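The Marble Corner, and Other Small Improvements

Welcome back to the Oltport gallery! It has been a busy November, what with the new wallpaper, the sorting-out of the bins and the great bottle collection (356 bottles handed in so far, which delighted everybody and filled the hallway rather alarmingly). Elisa Ferraro has been asking me for weeks to put something up on the page, so I have made a pot of tea and am finally doing as I am told.

The wallpaper came first. We went through 16 patterns before settling on the rings, and I must say I was firmly on the side of a nice quiet stripe until Mirela Batista held a length of it up beside the marble. Cream and peach against all that dark brown – well, I gave in at once, and I have grown very fond of it.

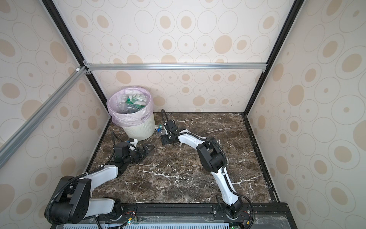 The bottle bin in its corner, pink bag and all, with one little blue-capped bottle lying beside it on the marble.

I do love the pink bags. Lilibeth Talavera found them, eight rolls in a box, and they fold over the rim beautifully if you leave yourself plenty to turn down. The veins in the marble are lovely too, like cracks in river ice, though I'm told they are very good at hiding crumbs, so please do run a cloth over it when you finish.

If you are bringing bottles along, clear plastic is what we are after, and a quick rinse at home is much appreciated. Caps can stay on. Gualtiero Tedesco takes the full bags over to Prura in his van, usually before breakfast, and he would be grateful if they were tied at the top.

More pictures will follow once the shelves are up. Marisa Vitale has the brackets and is still looking for the screws.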